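How I Sort and Store a Pile of Mismatched Patterned Bowls

I have a bowl problem. It started with a single one from a flea market, and then my friend Latrice found out I liked them, and now every birthday there's another lumpy package with my name on it. I love them all! But for the longest time they lived in one teetering heap next to the sink, and getting out the one on the bottom meant lifting everything else off first. I chipped two that way (one of them my favorite, of course).

So one rainy afternoon in December I sat down with a cup of tea and worked out a system. It's pretty simple and you can do it in an afternoon too.

What you'll need

A clear stretch of counter or table, a couple of dish towels, some felt or paper towels, and a shelf you can reach without a stool. I also bought a little wire shelf riser from a store called Jirada, but an upturned baking dish would do.

Step 1: Get everything out

And I mean everything. The cereal bowls, the dip bowls, the one holding rubber bands on top of the fridge. Lay a towel down first so you're not setting ceramic on a bare counter, and spread the bowls out any old way for now. If you've got plain white dishes as well, keep those in their own stack off to the side. Mine stack like a dream and never needed help from me.

Step 2: Check them over

Pick up each bowl and run a fingertip around the rim. Feel for rough spots, then turn it over and look at the foot, the little ring it stands on. An unglazed foot can scratch the bowl underneath it, especially if you're a bit careless when you put the dishes away (hi, that's me). Anything cracked goes to plant duty or gets retired.

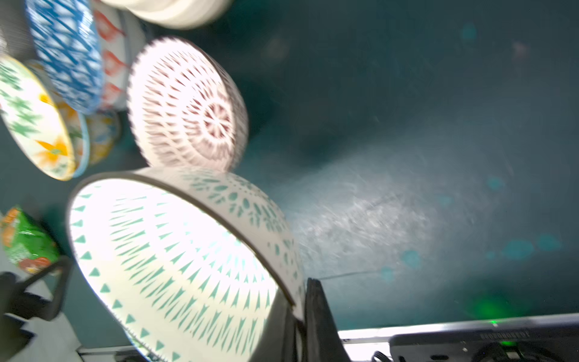
I used to sort mine by color, all the blues together and all the reds together, and it looked gorgeous for a week. The trouble is that two blue bowls can have completely different shapes, so the stack wobbles. Go by shape first! Wide and shallow in one group, deep and steep in another, tiny ones in a third. Once that's done you can play with the colors inside each group as much as you like.

Step 3: Test your stacks

Put the biggest bowl of a group down and nest the next one in it. Give it a gentle nudge. If it rocks, or if it drops in so snugly that you have to tug it back out, try a different partner. I stop at four bowls high, five if they're small.

Step 4: Pad between them

Cut circles of felt a bit smaller than the inside of each bowl and drop one in before you add the next. My neighbor Myrtle uses folded paper towels and says I'm being fancy. Both work fine.

Step 5: Load the shelf

Deep bowls at the back, shallow ones in front, little ones up on the riser. Whatever you eat breakfast from should go right at the front edge where a sleepy hand can find it. The prettiest one I leave out on the counter with lemons in it, and I swap it whenever I get bored.

If you end up with leftovers that don't nest with anything, try standing them in a plate rack. That's where Latrice's latest present is living at the moment.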